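Cirside Workshop > Tips and notes > Laundry and cloth

Dark clothes and baskets: what our sorting tests taught us

At Modbridge we study how a robot arm can move laundry between baskets. The method is simple. We put one piece of clothing in, the arm takes hold of it and lifts, and we write down if the cloth came out whole, came out partly, or stayed behind. Each way of preparing the basket gets 100 lifts, in blocks of 16 with a short last block, so that the person who prepares the cloth can rest and does not become careless. Below I collect the tips which may be useful to others who try this work, and some of them also for washing day at home.

Do not fold the cloth before the test. A folded shirt lies flat and the finger slides over it. Drop it from the height of your elbow and leave it as it falls. A bunched cloth has ridges, and a ridge is what a finger can hold. In our tests the bunched shirts failed 5 times and the folded ones 30 times, with the same arm and the same baskets.

Black cloth needs more light. The folds in it are hard to find for a camera, and for tired eyes too. We moved a lamp to the side, low, so the light goes across the creases. A lamp straight above makes black cotton look like one flat patch.

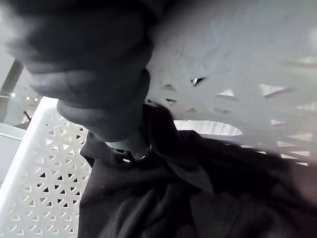
Buttons and zips should be closed before the piece goes in. An open zip catches in the holes of a basket wall, and then the whole basket rises together with the trousers. If this happens, stop the arm and free the cloth by hand. Do not pull it through the hole - the thread breaks before the plastic does.

Press first, then close. We tried closing the fingers above the cloth and going down slowly, and it took only a pinch of the top layer, which slipped away during the lift. When the tip goes a little into the cloth before it closes, the hold is much better. The same is true for kitchen tongs and wet towels, as my mother could have told me without any tests.

Check the screws on the fingers after every block. Rub them with a piece of old stocking, and if it snags, the screw needs tightening or a drop of varnish. Fine knitwear is ruined very quickly by a rough screw head.

We have not solved socks. Krūmiņa suggested to test them in pairs, and this is planned for September.

Written by Bogdan Pop, May 6, 2020

Contact Cirside Workshop | Copyright Cirside | Back to top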